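Clearing out the kitchen cupboards in the Onthorpe flat this month, so a thread on storage containers. I have too many and I'm getting rid of most of them. 1/

Starting point: two deep shelves and one drawer, all full. Takeout tubs, jars, a set of Stulum stackers I bought when I moved in, and a lot of lids that belong to nothing. 2/

First job was matching lids to bottoms. Put everything on the floor and paired it up. If a lid had no bottom by the end, it went. Same for bottoms with no lid, except one I use under the sink for sponges. 3/

That got rid of nearly 40 pieces. Most were the thin tubs soup comes in. They warp in the dishwasher and then leak in your bag. 4/

The Stulum set is a mixed result. The big ones are good for flour and rice. The small ones have a clip on each side and the clips snap. I had 7 small ones and 4 still close. Kept the 4. 5/

What I've ended up liking best is the small upright kind with a lid that lifts straight off. No clips. They take up very little shelf and you can get at them with one hand while the other one is stirring. 6/

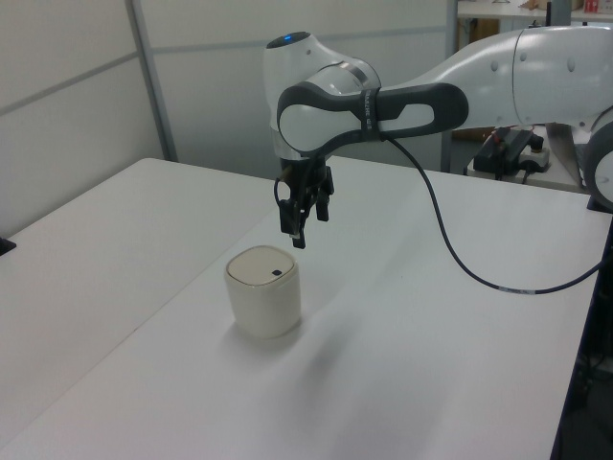
Small cream container, lid on. Good size for tea or salt.

Color matters more than I thought it would. Clear ones show you what's inside but they also show every half-empty bag of lentils. Off-white looks calmer on an open shelf, but then you need labels. I use masking tape and a pen. 7/

Put the tape on the body, never the lid. I labeled lids the first time and then swapped two of them while cleaning. Had salt in my coffee the next morning. 8/

Shelf order now: things I use every day at the front of the lower shelf, baking stuff behind it, backups on top. The top shelf needs a stool, so nothing goes up there that I want before breakfast. 9/

Someone asked about the Llorente tins. I had two. They look nice and the lids are tight, but mine rusted around the rim after a winter near the kettle. I keep buttons and spare fuses in them now, in the hall closet. 10/

For anyone about to do this: measure the shelf height first. I bought a tall pasta one last August and it missed by the thickness of the lid. It lives on top of the fridge – not ideal, but the pasta is fine. 11/

The spare ones with lids are going in a box by the mailboxes on Nanodton Street after 6 pm. All washed. Take what you want, and take the box too if it's useful. 12/

Drawer is next. It's mostly rubber bands and a garlic press I don't remember buying. Will add to this thread when it's done. 13/13 for now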